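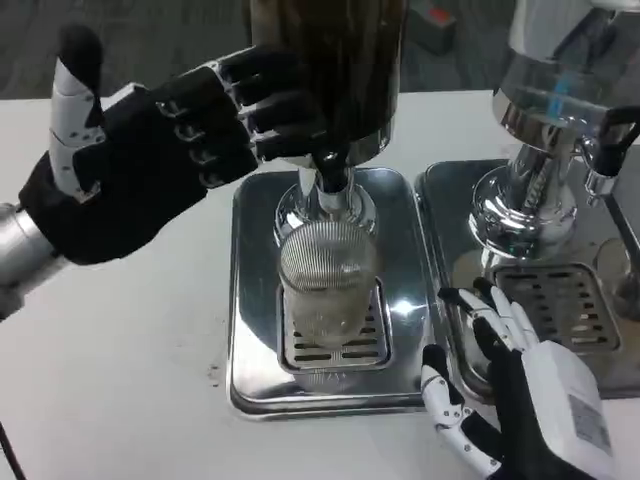

Beverage Station Attendants Wanted - Timance Events

Posted in: Catering / Hospitality / Part time
Location: Anda Hall and the Laur Street rooms
Start: April, sooner if you can

Need people for drinks. Breakfast shifts mostly, some lunches, a few evening receptions. You look after the dispensers, keep the table clean, keep it all moving. No bar work, no alcohol, no cooking.

We cater for conferences, school things, weddings now and then. Biggest room seats 1000 and yes, we fill it. Drinks tables get hit hard in the first 20 minutes and then again at the break. Between those it's wiping, refilling and more wiping.

What you'd be doing

Set up the dispensers on the white tables. Pedestal goes on the rear part of the steel tray, spout to the front, over the tray. Never hang the spout past the edge of the tray, it drips and then we are mopping the floor in front of guests.

Fill tanks from the kitchen. Juice, iced tea, cold brew, water. Labels go on before the doors open, the dark tanks all look the same from the guest side.

Check each spout with a cup before opening. If it's slow take it apart and rinse it, don't force the lever.

Polish the chrome. Bases show every fingerprint. Dry cloth, not paper towel, paper leaves fluff.

Empty the trays before they look like they need it. Carry them level!! Two hands.

Breakdown at the end. Tanks washed, spouts soaked, trays dried and stacked, tables wiped and folded. Everything back on the Uder carts in the same slots it came out of.

What we need from you

On time. Breakfast setup is 5 a.m. at Anda Hall, that means in the room at 5 and not in the parking lot at 5.

Able to lift a full tank with a second person and be on your feet for the shift. 

Careful with shiny stuff. Scratched trays can't go out again.

Friendly enough. People will ask you where the restrooms are all day, tell them nicely.

Food handler card, or get one in your first month. We pay the fee.

Plain black shoes, closed toe, grippy sole. The floors get slick when something spills. Black pants too. We give you the shirt and apron.

Experience is good but we train. If you have worked a buffet, a coffee cart, a hotel breakfast or a church supper you already know most of it.

Hours and pay

Shifts are short, 5 hours usual. Breakfast finishes by 11 if breakdown goes well. Evening ones run later and we ask first, we don't just put you on them.

Hourly, paid every two weeks. Rate depends on experience and we'll tell you what it is on the first call, so nobody wastes a trip. Setup and breakdown are paid time, same as service. Meal included on any shift that goes past lunch.

Schedule goes out two weeks ahead. Swaps are fine if you find your own cover and text the shift lead before the night before. No-shows twice and we stop calling.

Training

One paid session at Laur Street, a morning. You set up a two dispenser table start to finish, fill, pour, clean and break down. Then again, faster. We go over spouts alot because that's where the trouble is. Seals in backwards, lever left half open, that kind of thing.

After that you shadow on a small event and then you're on the list.

Who this suits

Early risers. Students with free mornings. Parents who need to be done by noon. People who already have an evening job and want some extra. Retired people very welcome, two of our best table leads came to us after retiring.

Doesn't suit anyone who needs full time hours right now. We can't promise that, spring is busy and then it drops off in the summer.

How to apply

Use the form on the Timance jobs page and put job number 1166 in the first box. Tell us:

- your name and a number that works
- which mornings you can do
- if you can drive or need the early bus (first one gets to Anda Hall after 5, so we set up ride shares)
- any food or event work you've done, a couple lines is plenty

No resume needed. If you've got one attach it, fine.

We call back between 2 and 4 in the afternoon, so please pick up unknown numbers or set up your voicemail. Lot of full mailboxes last time and we couldn't reach poeple.

Applications stay open until the April list is full. Applied before and didn't hear back? Apply again, the old form was losing entries.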